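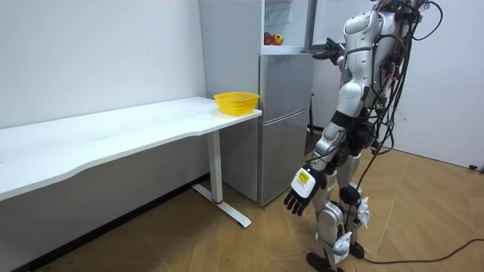
Can one operator record a full set of demonstrations alone? One operator can record alone once the workspace has been set up and checked, but a second person must be present at the stop button whenever the arms are powered.

4.3 Recording a demonstration by remote control

This section covers teaching a pick-and-place task with the Ulik headset and gloves. The task used throughout is "fruit to basket": the robot takes fruit from an open refrigerator compartment and puts it in a basket on the desk. For guiding the arm by hand, see Section 4.5.

Before you start

1. Place the basket at the end of the desk nearest the refrigerator. Keep the rest of the desktop clear.
2. Open the upper compartment and set the fruit near the front of the shelf.
3. Check that cables behind the robot lie clear of both feet and of the operator's walking path.
4. Start Zorkov Recorder and create a new task. Type the task name exactly as it appears on your task sheet. The name can't be changed after the first episode is saved.
5. Set the episode limit. The default is 100 episodes per task, and the recorder accepts up to 267.

CAUTION: Do not stand between the robot and the refrigerator while the arms are powered. The arms may move to match the operator's hands as soon as tracking is turned on.

Matching your hands to the robot

6. Put on the gloves first, then the headset.
7. Hold your arms in the same position as the robot's arms. The outline in the headset turns green when the match is close enough.
8. Press and hold the left pedal for 2 seconds. Tracking starts when you hear the double tone.
9. Open and close each hand slowly. If a finger lags or stays bent, release the pedal and repeat the glove calibration in Section 3.2.

Recording

10. Press the right pedal once to start the episode.
11. Reach for the fruit with the fingers spread. Close them only after the palm is in line with the fruit.
12. Lift the fruit clear of the shelf before pulling back. Keep the wrist level as you pass the open door.
13. Move over the basket, lower the hand below the handles if there is room, and open the fingers.
14. Bring the hand back to its starting position and press the right pedal again.

Note: Work at a steady pace. Long pauses are recorded along with everything else, and the trained robot may copy them.

Reviewing the head view

Open the episode list and play back the head camera track. Confirm that the basket and the point of release can be seen clearly, then mark the episode Keep or Discard.

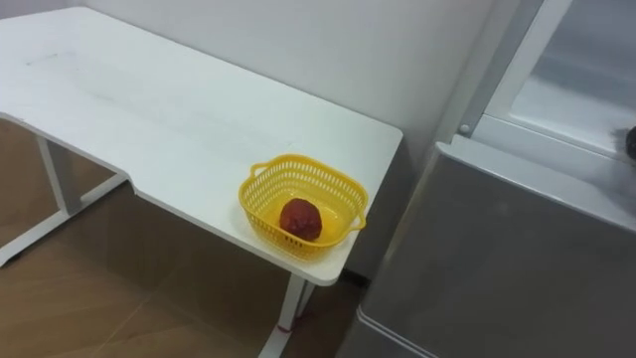

Waraporn Nakpan: We used to discard every episode with a fumbled grasp. Now we keep the ones where the operator recovers within the same episode and tag them "recovery." The policy trained on both kinds does better for us when the first grasp misses. I'd like to see the tag mentioned in this section.

Reply from Sidutia Documentation: The recovery tag is covered in Section 5.1. A pointer will be added here in the next revision.

Changing positions between episodes

15. After every few kept episodes, release the left pedal, wait for the single tone, and power down the arms.
16. Move the fruit to a new spot on the shelf and turn the basket slightly.
17. Power up and repeat from step 7.

If the recorder shows error 143, the gloves have lost their link to the base station. The arms hold their last position. Release both pedals, have the second person press stop, and restart the gloves.

2 comments | Share

Sidutia Documentation | Contact Boonchu Support | Back to top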